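Updated 7/13/23

## Garment Donations: Frequently Asked Questions

**What does the Pascual Clothing Bank accept?**

We accept clean adult and children's clothing in wearable condition – shirts, pants, coats and knitwear. Shoes must be tied together in pairs.

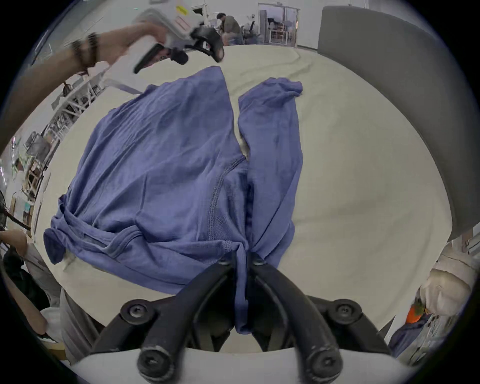

**When can I drop off a donation?**

The Domutow counter is open from 9 a.m. to 3 p.m. on weekdays. Donations of more than 15 bags require an appointment.

**Will I receive a receipt?**

Receipts are issued on request at the counter. They list the number of bags received and do not state a value.

**Where does the clothing go?**

Most items are sent to partner shelters in Nindivis. In June, 373 households were served.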